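Prera Workshop Forum > Grippers and end tools > Gear slips when left gripper closes

yen_ngo
13 April 2026
Hello all. I look after a small two-arm cell at Altwood. The left gripper has a printed gear which slips a tooth when it closes on anything firm. After this the fingers do not meet in the centre and I must home it again. I already changed the gear in October and the new one lasted well until now. The close command is at 60 percent of torque. What should I check before I print another one?

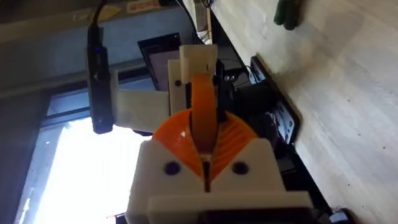

Backlash is my first suspicion. With power off I can move the fingers 2 mm by hand, and on the right arm I feel almost no movement at all. I cleaned the teeth with a dry brush and pushed the link from both sides. The slot down the middle of the orange gear is narrow, so I wonder if the two halves spread apart under load. The two screws in the white housing face are easy to reach, and I tightened them a quarter turn. It made no difference.

hidus_fan
Do not tighten these any more, you will crush the plastic and then it really has play. Take the link off and look at the hole where it joins the bracket. Mine had become oval.

mortenk
I disagree with the above. An oval hole gives you play, yes, but it does not make a gear jump a tooth. For that the gears must move away from each other. Lower the torque to 25 percent and try again. If it stops slipping, your housing is bending.

hidus_fan
At 25 it will not hold anything heavier than a toy.

mortenk
It is a test, not a cure.

yen_ngo
Thank you both. I will do the torque test first, as it needs no tools. For the test objects I have these on the bench:

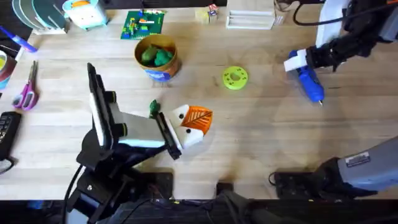 Photo: Yến Ngô / Altwood

The green vegetables in the round container are for the light grip, and the small blocks at the back are for the firm one. The blue electric screwdriver is by the right arm. I would use it only for taking screws out and put them in again by hand.

jarman_bits
Good idea about the hand tool. Also write down the servo position at full close before you remove anything. I forgot it once and lost an evening. There is an old topic, number 941, with the homing steps.

yen_ngo
Result: at 25 it closed on the red block many times and did not slip. At 60 it slipped on the second try. So I think mortenk is right about the housing. But the hole in the link is also a little oval, so hidus_fan is not wrong either.

hidus_fan
I accept half a point. Print the housing with thicker walls and change the link at the same time.

mortenk
And check the new one at 60 before you close it all up.

yen_ngo
I will print both parts tonight and write again when they are fitted.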